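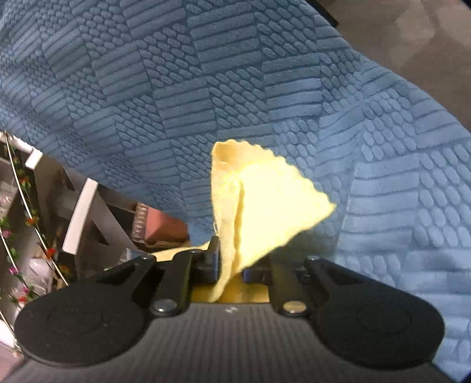

Flenbridge Home Handling Group
Minutes of the May safety meeting
4 min read

We got going a few minutes late, the kettle being slow, and Tatiana Kuruc kindly took the chair. Bohumila Tichý wrote these notes, so please blame her for any spelling.

1. The jaw fault

Most of our time went on this one, and rightly so. Bohumila told us how the jaws on the second hand-held gripper stayed shut on a cleaning cloth after she had let go of the trigger. She did what I think many of us would have done and reached in with her free hand to tug the cloth out, and the jaws opened and then snapped closed again on the tip of her finger. It was a pinch and a bruise, thank goodness, and she was back at her desk after lunch — but we all agreed it could have been a good deal worse.

Tatiana had opened the unit up with the people at Wodard. They found lint and a length of thread wound around the return spring. The counter read 2000 closings, and the last proper cleaning was at 90. Our own sheet asks for one every 110, so that was missed many times over, and Tatiana was very gracious in saying the sheet is hard to find and harder to read.

Agreed:
- Power off before any hand goes near the jaws, even for a stuck thread.
- Thin cloths with fraying edges to be trimmed before use.
- The second gripper stays on the shelf until Wodard returns the new spring.
- Tatiana to rewrite the cleaning sheet in large type and tape it inside the lid of each case.

2. The Omedard trial

Put off until the spring is fitted. Bohumila will write to them and explain, and she would like it known that she is not at all put off the work herself.

3. Room at Hrubý

Still ours on the same terms. Please wipe the whiteboard before you go.

We closed at 4, with thanks to Tatiana for the poppy seed cake.

3 comments | 6 shares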